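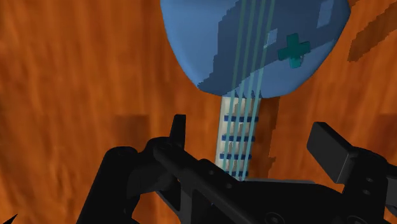 Can a used Mandagi thin client work as a small backup server at home?

It can, if you replace the power supply with a stronger one and you do not boot from the external disk. The longer version is in the thread, and not everybody agrees with it.

### quietshelf

I made the short summary on top so that new readers find it first. My original post is from 6 Sep 2021 and I keep it unchanged:

Hello to all. I bought a used Mandagi thin client from Elton, the refurbishing shop which sells returned office equipment. It has no fan and it came with a power supply, but without the foot. The internal flash storage is 40 GB. I want to put it in the hallway closet next to the router and let it receive the backups of our laptops every night with Drilura. The data would go to an external USB disk.

My problem is the following. The machine runs well for several hours. When the first big backup starts, the USB disk disappears, comes back, and disappears again. Drilura then writes "target lost" in the log and stops. I tried another cable and both rear ports. The front ports give the same result, only faster.

Has somebody used this model for such a task? I would like to avoid buying a real NAS.

### plainbus

The power supply is too weak. Elton sells these with whatever adapter fits the plug. Look at the label – if it says 27 watts, you have the one from the screen-only version, which was never meant to feed a spinning disk.

Get the bigger one or put a powered hub in between. I would do the first.

### quietshelf

Thank you. I looked at the label and it says exactly 27 W. I did not know that two versions exist. The plug is the same, so I assumed the adapter was the correct one.

### oldsolder

I disagree that this is the whole story. I had the disappearing disk with the large adapter too. In my case it was the USB power saving in the BIOS, which is switched on by default and turns the port off when it believes nothing is happening. You need to go to Advanced, then Power, and disable "USB idle". If the entry is missing, your BIOS is too old. The entry is present from build 1746.

Please change this first. It costs nothing, and the adapter costs almost as much as the computer.

### plainbus

It costs nothing except that a BIOS update on a weak power supply is a bad idea. If the machine goes down in the middle, you have a paperweight. Also, the idle setting would show itself when the disk is resting, and quietshelf writes that it happens during the big backup. These are different symptoms.

### oldsolder

During a big backup Drilura stops to calculate checksums. The disk can rest for minutes in this time. I have looked at it with the log level turned up, I am not guessing.

The update itself draws very little power. Unplug the disk before you do it, of course.

### ninepin_b

Both of you may be right, I had both faults on one machine. But I want to ask a different thing: why the external disk at all? The thin client has a slot inside for a small SATA module. It takes a few screws to open, and then there is no cable that can fall out when someone takes a coat from the closet.

### quietshelf

I thought about this, but the modules in the size that I need are expensive, and I read that the inside gets warm. There is a thread on Wandness where someone measured it. Without a fan I prefer to have the disk outside.

### ninepin_b

I know this thread. The measuring was done in May with the case lying flat on a carpet, so I would not trust it very much. Put it upright. Mine has been upright for 3 years with the module inside and it is only warm to the hand.

### oldsolder

Without the foot it will not stay upright for long. Elton sometimes has the foot as a spare part, you must write to them, it is not on the website.

### quietshelf

I report back, as promised. What I did, in the order in which I did it:

1. I bought the larger adapter, used. With it the disk stayed connected for the complete first backup, which ran through the night.
2. The second night it disappeared again, one time only. The log shows that it was in the checksum phase, so here oldsolder had the right idea.
3. I unplugged the disk, updated the BIOS to build 1746 from a stick formatted as FAT32 (the updater did not see the stick in exFAT), and disabled "USB idle". Attention: the update sets the boot order back to network first. I was looking at a black screen with a cursor for quite a long time before I understood this.
4. I moved the system to the internal flash. Before, I was booting from a partition on the external disk, which I forgot to mention in my first post. I am sorry for this, it would have made the diagnosis easier.
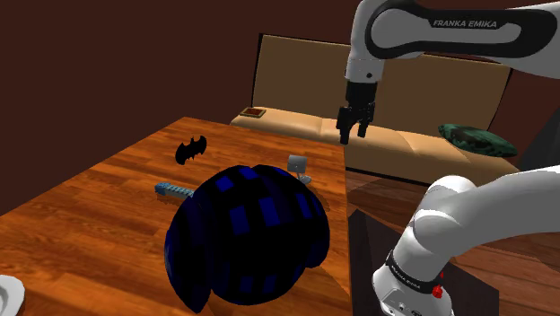 5. In Drilura I set "retry target" to on and the waiting time to its longest value. It is off after a fresh installation.

Since then no lost target. The laptops need a while to wake up for the backup, but this is a matter of their own settings.

### plainbus

Booting from the external disk! Then every small interruption takes the root file system with it. I would have said something completely different if this had been in the first post.

Still, the adapter was needed. I stay with that.

### oldsolder

And the BIOS setting also. We can share it.

One remark to point 5: with the retry on, Drilura will not send you a warning mail until the last attempt has failed. If you check only your mail, a dying disk can look healthy for a long time. I leave it off and prefer to see the errors.

### ninepin_b

I leave it on, but I read the log every weekend. For a closet machine that other people in the family depend on, I find on is better.

### quietshelf

I will keep it on for now and put the log on a small status page, so I see it when I open the browser. I have also written to Elton about the foot. They have it in gray only, and I must pay the shipping, which is more than the foot.

### tapeloop

Sorry to join with a side question. Does the newer BIOS build still allow wake-on-LAN from full shutdown? On the older build I have it working and I do not want to lose it.

### oldsolder

From sleep it works. From full shutdown I had to enable it again after the update, under Network and not under Power. Write down your present settings before you start, they are all erased.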